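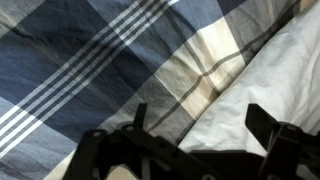

Wanted: people to help us write the bedroom rules

Hi! I'm Aisling Fahy and I look after working practice at Tillman, which in plain terms means I write down how our people are meant to behave when they take a robot arm into a room where somebody sleeps. We've had a draft code going since January and it's got to the stage where the people who wrote it can't see what's wrong with it any more. So I'm after fresh eyes, and I'm paying for them.

The draft is called the Elley code (after the street the office used to be on, long story) and it covers household tasks done with an arm and a gripper: making beds, moving pillows, folding, clearing a bedside table. It runs to some 3,000 words. Parts of it I'm proud of. The part about bunk beds I rewrote on a train and it reads that way.

Who I'm looking for

Mostly two kinds of people, and you don't have to be both.

The first is anyone who has run an arm in a real room. Teleoperators, setup techs, people who've done the boring job of holding the clipboard while someone else drives. You'll know the things that never get into a manual, like how a pillowcase grabs, or how long you can watch a gripper over a blanket before your attention goes for a wander.

The second is people who know bedrooms and bedding and have no interest in robots at all. Hotel housekeepers, aged care workers, disability support workers, parents of kids in bunks, anyone who has changed a bed with someone hovering nearby. If you have opinions about fitted sheets, I want them. You won't need to know any jargon, and if I use some I expect to be pulled up on it!

You need to be 18 or over and happy reading and talking in English. We can arrange an Auslan interpreter, large print, a phone call in place of written comments, whatever gets you in. Just say so when you write.

What you'd be doing

Reading the draft, first of all, with a pen. Then one long session at our Fellard rooms where you watch a bed task being done and stop it whenever you think a rule is being bent, or whenever you think there ought to be a rule and there isn't one. After that there's a shorter online chat with Anum Hayat and me, where we go through your notes line by line. And then we send you the next version and you tell us whether we listened.

Nobody is asked to lie on a bed or be touched by a robot. You'll be behind the tape with a stop button of your own, and it works the same as the operator's.

Pay is $1,987 for the whole lot, in two payments, one after the session and one after you've sent comments on the second version. Travel is on top. If you have a support person we cover their travel too. The number is an odd one because it came out of a day rate and some paperwork and I decided to leave it alone.

The rules as they stand

I've put the main ones down so you can see what you'd be arguing with. These are shortened, and the full wording comes with your pack.

Ask before the bedroom. Permission to work in a house doesn't stretch to the bedroom. It's asked for separately, every visit, and the person who sleeps in the bed gets to answer, even if they're seven.

No one on the bed. That includes pets and it includes the upper bunk. If a person sits down on the mattress, the arm stops and stays stopped until they've moved back past the tape and said so out loud.

Look under the covers first. A person lifts the top layer and checks by hand before the gripper goes anywhere near it. Glasses, phones, hot water bottles, cats.

Measure the headroom. Where there's a bunk or a loft above, the operator measures from the mattress to the underside before the arm is mounted and writes it on the sheet. We go back and forth on how much clearance to ask for, and this is one of the places I'd really like help.

Cables on the side people don't walk. Taped at the floor, with enough slack up top for the arm to get to the end of its reach without pulling.

Open, then away. The gripper lets go of the cloth fully before the arm moves off. This came from Fiachra Phelan, who has driven more bed tasks than the rest of us put together, and he wants it in capitals.

Bedding belongs to the person. We don't swap it for something plainer because it suits the task better. If it's plaid, it's plaid. Any pull or tear gets reported the same day and replaced with something they choose.

Cameras get the bed and as little else as we can manage. Photos, letters, medicine and anything with a name on it are put out of view by the person who owns it, or by us with them watching.
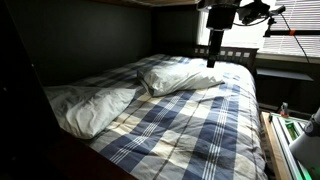
The arm over the lower bunk, blinds down, two pillows on the bed.

Where I think we've got it wrong

I'd sooner tell you now so you don't spend your evening finding it. The bunk section assumes you can get to the bed from the long side, and plenty of people have theirs shoved in a corner with a post in the way. There's a line about lighting that says "adequate" and leaves it there. I hate it. A bed by a window can be bright at the pillow end and gloomy down at the foot, and I don't know how to write a rule for that which an operator could check in under a minute.

Then there's the stop rule. At present anyone in the room can stop the task for any reason, and only the operator can start it again. Áine Dolan reckons the person whose room it is should have to agree to the restart as well. I'm leaning her way, but Fiachra thinks it'll mean a lot of standing around with a half-pulled sheet in the gripper — and he's got a point too. You'd be stepping into the middle of that one.

And pillows. We have a whole page on blankets and one sentence on pillows. If you've ever had to handle somebody's pillow for a living, please write to me.

What you won't be doing

Testing the robot. We have other people for that. I'm not going to ask you if the corners are neat or if it's faster than you are (it isn't). You also won't be signing off the code or putting your name to it unless you'd like to. Some past readers wanted a credit and some very much didn't, and both are fine.

You won't be filmed at the session either. Bríd Ó Néill takes notes by hand, and you can read them before you leave and cross things out.

How to put your hand up

Send me a page or so. No CV needed, though if you've got one handy I won't send it back. Tell me:

- what you've done with beds, robots, or both
- one rule above you'd change, and what you'd put in its place
- anything we'd need to sort out for you to get to Fellard and be comfortable there
- whether you'd like a daytime or evening session

The second one is the bit I read first. It can be two lines. Please don't be polite about it, the best reply I had for the last code began with "this is rubbish" and she was right about most of it.

Write to Aisling Fahy, Bedroom Rules, care of the Tillman front desk, or drop it in by hand at the Fellard rooms if you're passing. Phone messages are fine too, the desk will type them up for me. I'll close the list at the end of the day on 2nd February and everyone who writes will hear from me either way, usually within a week, a bit longer if there's a pile.

A few things people have asked already

Can I do it if I work for another robot company? Yes, tell us which one. We'll want you to sign something short about not sharing the draft until it's out, and we'll sign the same about anything you tell us of yours. Two people from Ceren read the last one and were terrific.

Can I bring my teenager? To watch, sure, if they stay behind the tape with you. We can't pay them.

Do I get to see the finished code? Everybody who takes part gets a copy, and it goes up free for anyone to use or pinch from after that.

Is there parking? Round the back, past the loading dock. Ignore the sign about permits, it's for the building next door.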